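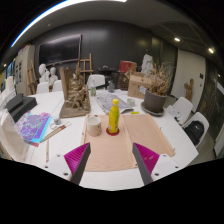

3 Aufstellen und erste Inbetriebnahme

Dieses Kapitel gilt für den Getränkekühlschrank Olto 138 in der Ausführung mit Glastür und in der Ausführung mit geschlossener Tür. Abweichungen sind an der jeweiligen Stelle angegeben. Für den Unterbau in eine Küchenzeile oder Theke gilt zusätzlich das Beiblatt „Unterbau“, das dem Möbelsatz Rusness beiliegt.

3.1 Aufstellort

Stellen Sie das Gerät in einem trockenen, belüfteten Raum auf. Der Boden muss eben und ausreichend tragfähig sein. Auf weichen Belägen wie Teppich sinken die Stellfüße ein, das Gerät steht dann schief und die Tür schließt unter Umständen nicht dicht.

Die Raumtemperatur darf 13 °C nicht unterschreiten. In kälteren Räumen läuft der Verdichter zu selten an, und die Temperatur im Innenraum schwankt. Das betrifft vor allem ungeheizte Keller und Garagen, wenn das Gerät dort ab November weiterbetrieben wird.

Abstände:
Oberseite bis zum nächsten Schrank oder Regal: mindestens 300 mm
Rückseite bis zur Wand: durch die beiliegenden Abstandhalter vorgegeben
Seiten: so viel Platz, dass sich die Tür vollständig öffnen lässt

Vorsicht
Lüftungsöffnungen im Sockel und an der Rückseite nicht abdecken. Keine Kartons, Tücher oder Papiertaschen zwischen Gerät und Wand schieben.

Neben einem Herd, einem Heizkörper oder an einem Fenster mit direkter Sonne steigt der Stromverbrauch deutlich. Lässt sich ein solcher Platz nicht vermeiden, verwenden Sie eine Isolierplatte zwischen Gerät und Wärmequelle.

3.2 Auspacken

1. Durchtrennen Sie die Bänder und heben Sie den Karton nach oben ab.

2. Entfernen Sie die Eckpolster und die Bodenplatte. Das Gerät dabei zu zweit anheben und nicht an der Tür oder am Türgriff fassen.

3. Ziehen Sie die Schutzfolien von Tür und Bedienfeld ab. Klebereste lassen sich mit lauwarmem Wasser und etwas Spülmittel entfernen. Keine Lösungsmittel verwenden.

4. Nehmen Sie die Klebestreifen im Innenraum ab und ziehen Sie die Transportsicherungen der Ablagen heraus. Die Sicherungen aufbewahren, sie werden bei einem Umzug wieder benötigt.

5. Prüfen Sie Kabel und Netzstecker. Ein Gerät mit beschädigtem Kabel darf nicht angeschlossen werden.

Warnung
Erstickungsgefahr. Folien und Polster von Kindern fernhalten.

3.3 Ausrichten

1. Schieben Sie das Gerät an den vorgesehenen Platz. Die Rollen an der Rückseite laufen nur geradeaus. Seitliches Ziehen beschädigt den Boden.

2. Legen Sie eine Wasserwaage auf die Oberseite, zuerst quer, dann von vorn nach hinten.

3. Drehen Sie die vorderen Stellfüße mit dem Gabelschlüssel, bis das Gerät waagerecht steht. Drehen nach rechts hebt die Ecke an.

4. Öffnen Sie die Tür halb und lassen Sie sie los. Sie soll langsam von selbst zufallen. Bleibt sie stehen, beide vorderen Füße um eine Umdrehung höher stellen.

5. Kontermuttern an den Stellfüßen festziehen.

Hinweis: Der Türanschlag ist ab Werk rechts. Wenn Sie ihn wechseln möchten, tun Sie es vor dem Anschließen. Die Arbeitsschritte finden Sie in Kapitel 7.

3.4 Anschließen

1. Lassen Sie das Gerät nach dem Transport mindestens 3 Stunden stehen, damit das Öl in den Verdichter zurückfließt. Wurde es liegend transportiert, warten Sie bis zum nächsten Tag.

2. Wischen Sie den Innenraum und die Ablagen feucht aus und trocknen Sie alles ab.

3. Stecken Sie den Netzstecker in eine vorschriftsmäßig installierte Schutzkontaktsteckdose. Die Steckdose muss nach dem Aufstellen zugänglich bleiben.

4. Halten Sie die Ein-Taste gedrückt, bis die Anzeige leuchtet. Der Verdichter startet mit kurzer Verzögerung.

Warnung
Keine Mehrfachsteckdosen, Verlängerungskabel oder Zeitschaltuhren verwenden.

In den ersten Tagen kann ein leichter Geruch nach Kunststoff auftreten. Er verliert sich im Betrieb.

3.5 Temperatur einstellen

Die Temperatur wird mit den Pfeiltasten gewählt und nach kurzer Zeit automatisch übernommen. Solange der Innenraum den eingestellten Wert noch nicht erreicht hat, blinkt die Anzeige. Bei leerem Gerät dauert das einige Stunden, bei voller Beladung mit zimmerwarmen Flaschen entsprechend länger.

Mit der Taste „Schnell“ läuft der Verdichter ohne Unterbrechung. Die Funktion schaltet sich selbst wieder ab. Sie ist für das Nachfüllen größerer Mengen gedacht und sollte nicht dauerhaft genutzt werden.

3.6 Einräumen

Der Nutzinhalt beträgt 138 Liter mit allen Ablagen. Ohne die mittlere Ablage passen auch große Flaschen stehend hinein.

1. Ablagen in der gewünschten Höhe einhängen. Die Ablage muss auf beiden Seiten hörbar einrasten.

2. Schwere Flaschen und Glasflaschen unten einstellen, Dosen und leichte Kunststoffflaschen oben.

3. Flaschen außen abtrocknen, bevor sie in das Gerät kommen. Feuchtigkeit schlägt sich sonst an der Rückwand nieder und gefriert dort.

4. Angebrochene Getränke fest verschließen und aufrecht stellen. Das gilt besonders für Säfte und gesüßte Getränke, deren Reste die Türdichtung verkleben. 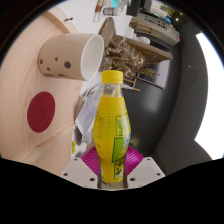
5. Einen fingerbreiten Spalt zur Rückwand frei lassen. Berühren die Flaschen die Rückwand, können Getränke an dieser Stelle anfrieren.

6. Tür schließen und prüfen, ob die Dichtung rundum anliegt.

Vorsicht
Kohlensäurehaltige Getränke nicht unter den Gefrierpunkt abkühlen. Flaschen und Dosen können platzen.

3.7 Zubehör

Für beide Ausführungen sind erhältlich:
Flaschenablage Flullovwood, schräg, für liegende Flaschen
Trennbügel für die Standardablage
Ersatzdichtung, Tür rechts oder links angeschlagen
Aktivkohlefilter

Die Flaschenablage wird anstelle der mittleren Ablage eingesetzt. Sie darf nicht in die oberste Position, da sie dort den Temperaturfühler verdeckt.

3.8 Störungen nach der Inbetriebnahme

Die Anzeige bleibt dunkel.
Steckdose mit einem anderen Gerät prüfen. Sicherung im Hausverteiler prüfen.

Die Innenbeleuchtung geht nicht aus.
Türschalter oben am Rahmen von Verpackungsresten befreien. Sitz der obersten Ablage kontrollieren.

Das Gerät brummt oder klappert.
Ausrichtung nach 3.3 wiederholen. Prüfen, ob Flaschen aneinanderstoßen oder die Rückseite die Wand berührt.

Die Scheibe beschlägt (nur Glastür).
Bei hoher Luftfeuchtigkeit normal. Mit einem weichen Tuch abwischen und die Temperatur gegebenenfalls etwas höher stellen.

Lässt sich die Störung so nicht beheben, ziehen Sie den Netzstecker und wenden Sie sich an den Kundendienst. Halten Sie die Seriennummer bereit. Sie steht auf dem Typenschild links unten im Innenraum.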